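Ticket 210: small red drum sounds dull, strap keeps slipping
Opened by: Rowena Manalastas
Assigned to: Kilian Haslinger, Brotum instrument help desk
Category: Percussion, hand and children's
Status: Closed

Rowena Manalastas wrote:

Hi there, and thank you in advance for reading all of this, I know I go on. I look after the instrument cupboard for the Bretstead lunar new year group, and among the many things in that cupboard is a small red drum we got from you folks in March. The kids adore it. It gets picked first every single time, ahead of drums that are twice the size and sound twice as good.

The trouble is that it has gone dull. When it was new it had a nice bright little knock to it, and now it's more like tapping a cardboard box. The strap also won't stay where I put it. I loop it up neatly, I turn around, and it's flopped out on one side again. I don't know if these are two problems or one, so I'm putting them together and you can split them up if your system likes that better.

I set it out at Divina's place, on that green slab she's so proud of, along with the sticks and the little wood block that lives in the same bag.
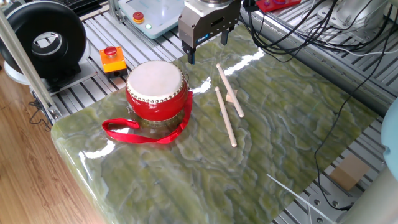 Drum, strap and both sticks, as set out for the first check.

The block isn't part of the drum as far as I know. Ngọc Ngô put it in the bag at some point and we've kept it there ever since.

Kilian Haslinger replied:

Hello Rowena, please don't apologize, the long ones are much easier to answer than "drum broken." I'm going to treat these as two problems for now.

Before anything else, could you tell me a few things? Where does the drum live between sessions, and is it near a heater or an outside wall? Has anyone wiped the head with a damp cloth? And are all the tacks around the rim still sitting flat? Run a fingertip around them slowly, and if one catches your skin, stop and let me know before you play it again.

I can see some faint darker mottling on the white head. On a lot of drums that's just how the skin looks and I wouldn't lose sleep over it. I'd still like to know whether it was there when you unpacked it, if anyone remembers.

Rowena Manalastas wrote:

Okay! The cupboard is on the outside wall, down at the bottom, next to the mop bucket (I can hear you sighing from here). Nobody has owned up to wiping it, but Tươi Châu thinks it was cleaned after the picnic, when there was mango on absolutely everything. I went around the tacks twice and they all feel flat to me. On the mottling, Tươi says it was always like that and Divina says it wasn't, and they've both been very firm about it, so I can't help you there.

Kilian Haslinger replied:

The bottom of a cupboard on an outside wall, beside a mop bucket, would be my first guess too. If the head is natural skin it takes up moisture from the air and goes slack, and a slack head gives you exactly that cardboard sound. With a tacked head you can't tighten it the way you would a drum with lugs, so what we want is to let it dry out slowly and see how much comes back.

Please don't use a hair dryer, and please don't put it on a sunny windowsill. I had a customer lose a lovely head that way in a single afternoon. Keep it in an ordinary living room, up off the floor, head uncovered, for a few days. If you have a humidity gauge, anywhere near 50 percent is fine.

Then tap it with one stick, lightly, in the middle and then close to the rim. Do the same with the drum sitting on something soft, like a folded towel. A hard stone top can add a clack of its own and fool your ear, so it's worth hearing both.

Rowena Manalastas wrote:

Divina Evangelista has kindly given it a home. Her living room is drier than mine and she doesn't own a cat. We went ahead and did a "before" tap on the green slab so we'd have something to compare with later. 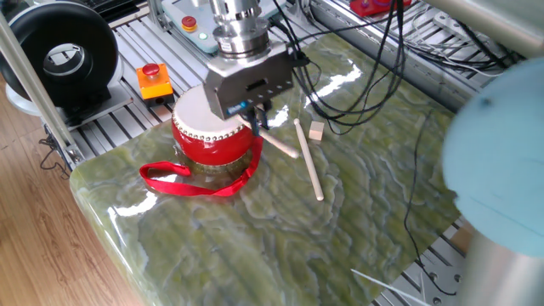
My ears are not what they were, so I asked Divina to write down what she heard as well, and we didn't peek at each other's notes. I put "thud, short." She put "like knocking on a melon." Near the rim it was a touch brighter, but it died off right away. On the towel it was duller still, so you were right about the stone helping it along.

One more thing I should have asked sooner. Does it matter which sticks we use? I have some heavier ones from a Jukero set and the older kids keep swapping them in when they think I'm not looking.

Kilian Haslinger replied:

A melon is a very useful description, please thank Divina. Short in the middle and slightly brighter at the rim fits a slack head well. A split usually has a papery buzz in it, and neither of you mentioned one.

On the sticks, yes, it matters a little. Keep to the light wooden ones that live in the bag. A heavier stick on a head that size will stretch it sooner, and it can dent it if somebody gets excited.

For the strap, lay the drum down with the strap completely loose and follow it along with your fingers. If it has a full twist in it anywhere, it will always want to roll out to the same side. Untwist it, then bring the loop up and over. Don't tie it around the body, as the knot rubs the finish.

Rowena Manalastas wrote:

It had a twist! Right up close to the drum, where I'd never have thought to feel for it. Divina found it in no time, after I'd fought with that thing for weeks.

And now the sound. The drum has had its rest in the living room, and we tried it again, middle and rim, stone and towel.
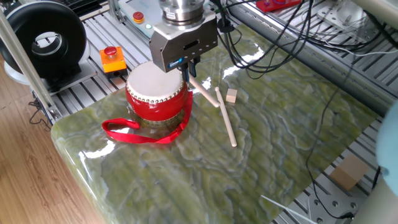

Drum and sticks on the green top, with the spare stick and the little block off to the right.

I put "knock, a bit of ring." Divina put "less melon." It's not quite the drum we unpacked in the spring, but it's almost there, and the children won't mind one bit.

If it ever does need a new head, what would that set us back? We have 400 in the instrument fund, and I'd like to leave most of it for cymbals if I possibly can.

Kilian Haslinger replied:

Wonderful news on both counts. A new head on that size would be 30 plus postage, so your cymbals are safe. I wouldn't do it yet. Give it another couple of weeks on a high shelf, away from the mop bucket, and play it gently in the meantime. If the dullness comes back while it's stored somewhere dry, write again and I'll ask Lý in the workshop to take a look.

I'll mark this one resolved. Replying will reopen it.

Rowena Manalastas wrote:

Thank you so much, Kilian. It has been promoted to the top shelf, next to the good tablecloths, and the mop bucket has been spoken to. I've written "OUR STICKS ONLY" on the bag in big letters, and we'll see how long that lasts.

Ticket closed 2nd August
Resolution: head slack from damp storage, improved with slow drying; strap untwisted; no parts sent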